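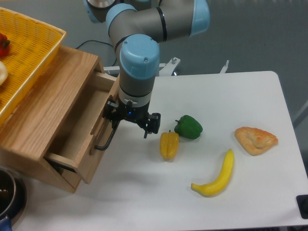 Home Storage Loan and Furniture Reuse Service: Frequently Asked Questions

Last updated 2023-11-11

The Dostley Furniture Reuse Service collects household furniture in usable condition, checks it and passes it on to residents of Dostley and Sevdale. The answers below cover the questions received most often at the service desk. They apply to private households only. Schools and businesses should ask for the separate terms.

Who may use the service?

Any adult living in Dostley or Sevdale may donate, borrow or buy furniture. Proof of address is required at the first visit. A utility bill or a lease is accepted. Residents of Calar may donate but may not borrow at this time.

What items are accepted?

The service accepts cabinets, chests of drawers, bookcases, tables, desks, chairs and bed frames. Small storage pieces that sit on a table or shelf are welcome. Drawers must be present and must open and close. A missing handle or knob does not rule an item out, and replacements are kept in the workshop.

What items are not accepted?

Mattresses, pillows, cribs, car seats, large appliances and anything with signs of insects or mold. Upholstered pieces are accepted only if the fire safety label is still attached. Glass tops must be free of chips.

How do I arrange a pickup?

Complete the request form or call the service desk. Please give the width, height and depth of each item, the floor it is on, and whether there is an elevator. Pickups within Dostley are free of charge. Pickups from Sevdale and Calar cost $20 per trip, whatever the number of items. The crew may decline a piece at the door if it differs from the form.

Do I need to empty the furniture first?

Yes. Please remove all contents, including shelf paper, and look behind and beneath each drawer. Papers and small items often slip down at the back. Anything found later is kept at the desk for 10 days – after that, it is discarded.

How does the loan program work?

A household may borrow up to three pieces for six months. The loan may be renewed once. A refundable deposit is taken at the start and returned when the furniture comes back in similar condition. Ordinary wear is expected and is not charged. Borrowers may not paint, sand or drill into loaned pieces.

May I buy an item I have borrowed?

In most cases, yes. The price is the one shown on the tag at the start of the loan, less the deposit. Pieces marked "Lūse" belong to a fixed loan collection and are not for sale.

A drawer in my cabinet sticks. What should I do?

Take the drawer out and wipe the runners with a dry cloth. Rub a little candle wax along the wooden edges and try again. If the drawer still catches, leave it out and contact the workshop. Please do not plane the wood yourself if the piece is on loan. Lucian Buzatu, workshop supervisor, offers repair advice by appointment on weekday afternoons.

How should a wooden cabinet be cleaned?

Use a soft cloth, slightly damp, and dry the surface at once. Avoid sprays that contain silicone or bleach. Pale, unfinished wood marks easily – a coaster or mat is advised under anything wet.

How much furniture is passed on?

In the last full year the service placed 1,475 pieces in local homes. Storage space is limited, and intake may be paused for short periods. Notice of a pause is posted at the entrance and on the request form.

How do I make a complaint?

Write to Dean Lambert, service manager, at the main desk. Please include your loan or receipt number. A written reply is sent within two weeks.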